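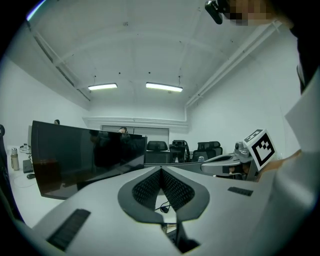 How often should a household water softener be serviced? Once a year is enough for most homes, with the salt level checked every month.

The annual contract sold with many units is poor value. A Grondard valve is rated for 3556 cycles, and a visit at 90 euro buys a salt check and a wipe of the brine tank.

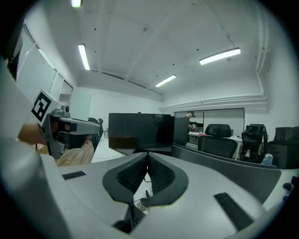 The resin bed lasts far longer than the contract. Firms should publish cycle counts and let owners book a visit when the count is reached. Until they do, I would decline the contract and keep the valve manual.

Cathal Dolan | Contact | Copyright Sturoleck | Back to top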